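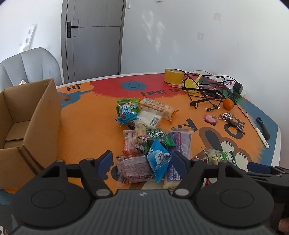 Irena Makowska

Call for participants: household rainwater tank study, Hovberg and Asen

Posted April 16, 2026

Torvik Water Research is recruiting households for a field study of water quality in domestic rainwater tanks. The study looks at how the chemistry and sediment load of stored water change between rain events, and how much of that change can be put down to roof material, gutter condition and the way the tank is plumbed. Field work starts in September and runs for 6 months.

We need 200 households across the two districts. Places will be split so that metal and tiled roofs are both well represented. If one roof type fills early, later applicants with that type will go on a reserve list.

Who can take part

You can apply if all of the following are true.

You live in the Hovberg or Asen district and expect to stay at the same address until the study ends.
You have at least one above-ground tank with a nominal capacity of 3000 litres or more.
The tank is fed only by roof runoff. Tanks topped up from a bore, a carted supply or the mains are not suitable.
There is an inspection opening in the tank lid that one person can reach safely from a standard stepladder.
You own the property, or your landlord has agreed in writing.

Tenants are welcome. A consent form for landlords is included in the application pack.

Tank material does not matter. We will take polyethylene, steel, concrete and fibreglass. Tanks with an internal liner are accepted if you can tell us the year it was fitted. Underground tanks are excluded from this round.

What is installed

A technician will fit a Praser logger inside the tank, hung from the lid on a stainless steel cable. It records water level, temperature and electrical conductivity every fifteen minutes and runs on its own battery. It does not connect to your home internet. A small rain gauge will be mounted on a post in an open part of the yard, away from overhanging trees. The post is driven, not concreted, and is taken out at the end.

The installation visit takes under two hours. We do not cut or drill the tank. On some older steel tanks the lid screen has to be loosened to pass the cable through, and it is refastened before the technician leaves.

What you will be asked to do

Once a fortnight, take a water sample from the outlet tap. Let the tap run for thirty seconds, fill the supplied bottle to the shoulder, cap it and write the date and time on the label. The bottle goes in the fridge until it is collected or dropped off. Drop-off points are at the Hovberg depot and the Asen library, during opening hours.

Keep a short log of anything that affects the tank: cleaning the gutters, replacing a filter, emptying the first-flush diverter, roof repairs, painting, or bushfire smoke in the area. A paper form and a web form are both available. Please use one or the other for the whole study.

Do not change your normal maintenance on our account. If you never clean the gutters, carry on not cleaning them and write nothing down.

Payment

Each household receives $300, paid by bank transfer in two equal parts. The first part is paid after the logger has been in place for one month, and the second after it is removed. Households that withdraw before the end keep whatever has been paid to that point. There is no payment for applications that do not proceed to installation.

Results and limits

You will get a written report on your own tank, covering pH, turbidity, conductivity, lead, zinc and copper. We do not test for bacteria in this round. The report is not a certificate that the water is safe to drink, and it should not be used as one. If a metal result is above the drinking water guideline value, we will phone you within two working days of the laboratory confirming it.

Data and privacy

Your name and address are stored apart from the measurements. Published data will show district, roof type, tank material and tank size class only. Level readings can show when a household is away, so the raw level series will not be released. You may ask for your records to be deleted at any time before the data set is closed for analysis.

Withdrawal

You can leave the study at any point without giving a reason. Tell the field office and we will book a time to collect the equipment. Please do not pull the logger out yourself.

How to apply

Ask for an application pack from the Torvik field office in Hovberg, by phone or at the counter. Return it with:

two photographs of the tank, one showing the inlet and one showing the outlet
one photograph of the roof taken from the ground
the roof material and, if known, its age
the landlord consent form, if it applies to you

Incomplete packs will be held for two weeks and then returned. Applicants will be told the outcome by letter or email, whichever they choose on the form.

Questions about eligibility or tank fittings go to Orhun Yurt, field operations. Questions about privacy or consent go to Cecilia Antwi, research ethics. Payment queries can be left with the front counter.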